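Section 4: Setting Up Airspace Alerts

The Broltia receiver warns you when a crewed aircraft comes near your drone. Complete Section 3 (charging and pairing) before you start. Set-up needs a phone or tablet with the Venora app installed.

4.1 Placing the receiver

1. Choose a spot with a clear view of the sky in all directions. A parked car roof is fine. A spot under trees or beside a metal building is not.
2. Screw the antenna in by hand until it stops. Do not use pliers.
3. Press and hold the power button until the light turns green.
4. Wait for the light to blink slowly. The receiver now has its position.

Caution: Do not power on the receiver without the antenna. Damage caused this way is not covered by the warranty. 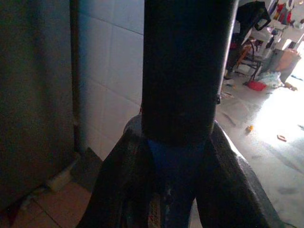

4.2 Setting the alert zone

1. In the app, open Alerts, then Zone.
2. Set the outer ring. The factory setting is 4 miles.
3. Set the inner ring. The factory setting is 2 miles. The inner ring cannot be larger than the outer ring.
4. Enter the field elevation in feet above sea level. Use the figure from a current chart, not the one your phone shows.
5. Tap Save. The receiver beeps once.

Note: Aircraft altitude is shown above sea level. If your field elevation is set wrong, a low aircraft may be listed as a high one. An entry of 3,597 at a field near the coast is a sign that the last user did not clear the settings.

4.3 What to do when an alert sounds

Outer ring: a single tone. Look for the aircraft and get ready to descend.

Inner ring: a repeating tone. Descend at once, move away from the aircraft's path, and land when it is safe to do so. Do not climb to get a better look. The tone can be muted for one minute only.

Caution: Not every aircraft sends out a signal. Gliders, older light planes and some crop dusters may never appear on the screen. Keep watching the sky at all times.

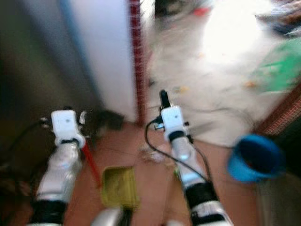
A user at Hofstetter Field wrote to us that the repeating tone is hard to hear over a generator, and that pairing a headset under Alerts, then Sound, fixed it. We suggest the same at any noisy site. Use one ear only, so that you can still hear approaching aircraft.

4.4 Saving the log

1. Land and stop the motors.
2. Open Logs and tap Export.
3. Choose Cliten format if your flight records are kept on a computer.

Logs are erased when the memory is full, oldest first.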